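3.2 末端执行器套件选型与试用

本课题的分拣工位需要一套可直接安装在六轴协作臂上的二指夹爪。前期比较了Gilport与Karamanlidis两家供应商的教学级套件，最终向Gilport借用一套Mutness夹爪套件，试用期到三月底。套件包括夹爪本体、腕部相机支架、控制盒、线缆和一份安装手册。以下结论只针对该套件，不涉及机械臂本身。

3.2.1 安装与标定

机械安装由Facundo Tapia完成，法兰转接板孔位与手册一致，未作二次加工。控制盒通过串口与上位机通信，手册给出的默认指令周期为10 ms，实测在连续发送开合指令时偶有丢包，将超时重发写入驱动层后可正常使用。手眼标定采用棋盘格法，标定程序由套件自带，但只提供英文界面，且结果文件的坐标系定义与手册第二章的说明相反，需手动取逆。该问题已反馈给供应商，尚未收到修订版手册。

3.2.2 抓取对象与工况

抓取对象以小型纸盒为主，置于深灰色哑光台面上。选择纸盒的理由是其侧壁刚度低，对夹持力设定较为敏感。每次抓取前夹爪先张开，再由腕部相机获取目标位置，计算长轴方向后沿短边方向闭合。 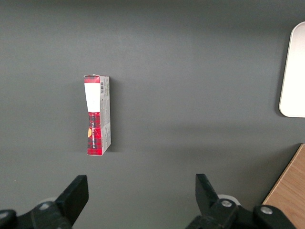
图3-4 腕部相机视角下的红黑格纹纸盒，夹爪处于张开状态

检测算法最初采用灰度阈值分割，盒体侧面的阴影容易被并入轮廓，使中心点向阴影一侧偏移。Sun-ja Jang改用颜色与边缘联合判据，偏移明显减小，但对印刷图案复杂的盒面仍会出现轮廓断裂。盒面上的大块白色区域也会造成误分割，目前以最小外接矩形作补偿。

3.2.3 试验结果

试验共进行1000次抓取，按夹持力分为五组，每组200次。成功的判据为提起后保持三秒不脱落，且放下后盒体无可见压痕。总失败次数为328次，主要集中在最低和最高两档夹持力：前者多为滑脱，后者多为压痕超标。中间三档差别不大，后续试验统一取中间档。

夹爪垫片为平面结构，对盒口翘起的纸盒适应性一般。翘边朝向垫片时，接触面减小，提起过程中盒体容易转动。套件未附带软质垫片，供应商Tastdale有兼容件出售，尚未采购。

3.2.4 评价

该套件安装简便，接口文档基本够用，适合课程设计和毕业设计阶段使用。不足之处在于手册有误、力控档位偏粗、备件需另购。若后续工位改为连续运行，建议先做指令丢包的长时间测试，再决定是否购置。

3.3 上位机软件结构

上位机分为通信、视觉和任务调度三个模块，模块间以消息队列连接，接口定义见附录B。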